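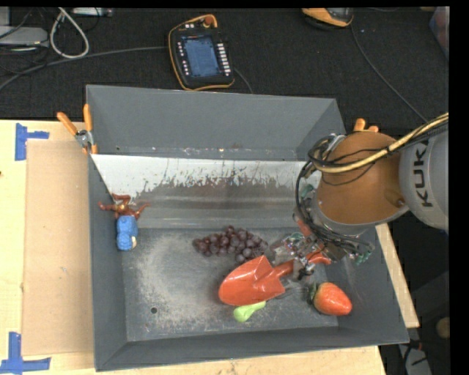 How to repaint a scuffed metal tray or tub

Paint on metal wears off first where things slide against it, so the sides and floor of a tray usually go before the rim does. If the metal underneath is sound, you can repaint it at home over two days.

What you need

Washing-up liquid and a stiff brush
Plastic scraper
Sandpaper, 120 and 240 grit
White spirit and clean rags
Metal primer, 300 ml
Enamel or two-part paint for the top coat
Masking tape, dust mask, gloves

1. Wash it

Scrub the whole thing with warm water and washing-up liquid, rinse it and leave it to dry in a warm room. Grease will stop the primer sticking, and sanding only pushes it further into the scratches.

2. Take off the loose paint

Hold the scraper low and push it under any edge that lifts. Stop when the paint stops coming away easily. There is no need to go back to bare metal everywhere – old paint that holds firm makes a good base. If the tray is old and you don't know what it was painted with, test for lead before you scrape or sand anything.

3. Sand

Start with the 120 grit and work along the line between bare metal and old paint until you can't feel a step with your fingertip. Then go over the whole surface with the 240. Wipe down with white spirit and let it dry.

4. Prime

Tape over any drain holes from the back. Brush or spray two thin coats of primer, leaving the first for the time given on the tin. Thick primer runs on sloping sides, and you will have to sand the runs out again.

5. Top coat

Leave the primer for 16 hours. Put on the first top coat, wait 8 hours, then do the second. I put a third on the floor only. Pull the tape off while the last coat is still slightly soft.

6. Leave it alone

Dry to the touch is not the same as hard. Most enamels need a week before you put anything heavy on them. Mine was back in use after four days and marked straight away.

A rubber mat cut to fit the floor will save you doing the job again soon. Don't glue it down, as water gets trapped underneath.

Updated May 2024. Thanks to Muthu Kurup for the tip about the tape.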